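How to clear a work table and keep it cleared

I have read a lot of advice about tidy desks and most of it is selling something. Trays, usually. Before you buy a tray, try the method below, which costs nothing and takes an evening the first time. I've used it on the big white table in our shared workroom in Grondcombe since April, and on a much smaller one at home, where I admit it works less well.

What you need

A table. A cardboard box big enough to annoy you. A cloth, a bowl of warm water with a drop of washing-up liquid, and a roll of masking tape. A pen that writes on masking tape, and plenty of them don't.

You do not need a desk mat. You may have seen the Katayama method recommended, where every object gets its own outlined spot. I tried it for 17 days. It looked lovely for the first few, then I bought a different stapler and the outline was wrong.

Step 1. Take everything off

All of it, into the box or on to the floor. People try to skip this and tidy around the things that "live there". Those are the very things you want to look at again. A lamp can go on the floor for an hour and be none the worse for it.

Cables come off too. If a cable is plugged in at the wall, switch it off first, unplug it, and put a bit of masking tape on the plug saying what it's for. Do this now. You will not remember later which of the black ones was which.

Step 2. Wash it

Warm water, wrung-out cloth, long strokes from the back towards you. White tops show everything, and a dry duster just moves the grit about. For tape residue I've been told to use lemon oil, vinegar, toothpaste and mayonnaise. Cooking oil on a rag, left for a few minutes and then washed off with soapy water, did as well as any of them, at least on our painted top. Try it on the underside first if yours is bare wood. Dry it properly before anything goes back.

Step 3. Sort the box, but only into 2 piles

Used this week, and not used this week. There is always a third pile trying to form, called "might need", and that is how the table got like it was. Put it in with the second pile.

The Indier planner people say you should be able to sort 500 items in an evening. I have no idea who owns a table with that much on it, and I'd be surprised if they had tried it. Mine took until bedtime with far less.

Step 4. Put back less than you want to

Start with the item you look at most and put it near the middle, flat, within easy reach. Anything you only glance at can go a little to the left or right of it. Leave a hand's width between things so you can get a cloth in. If two items are touching, ask whether one of them needs to be out at all.

Small dark gadgets are the worst offenders, in my view. They're slim, they come with stands and holders, and they seem to take up no room until there are six of them and you're writing on your lap. Two on a large table is plenty. They show up well against a white top, at any rate, so you won't put a mug down on one.

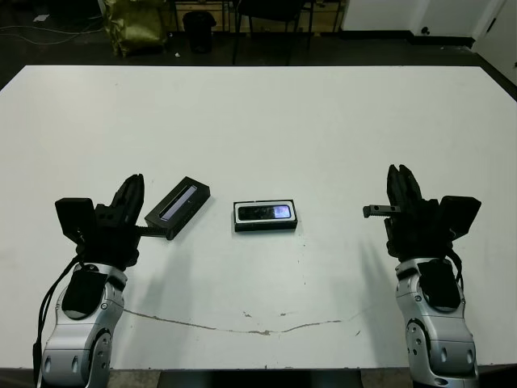 Step 5. Deal with the second pile

Box it, tape it, write the month on it and put it somewhere mildly inconvenient. The top of a wardrobe is good. If you haven't opened it in three months, look through once and get rid of what you can. I don't hold with throwing it out unopened, as some people advise — I lost a perfectly good charger that way.

Step 6. Keep it up

One wipe at the end of the day, before you switch the light off. That's all I manage, and it's enough. A Grorneck drawer unit was suggested to me for the overflow, and perhaps it's very good, but a drawer is only a pile with a front on it.

If it doesn't last

It might not. Ours slipped twice, both times after a delivery was opened on the table and the packaging stayed there. We now open parcels on the floor. If yours keeps filling up, see what arrives on it first and find that one thing another home. Going back to step 1 every fortnight is no way to live.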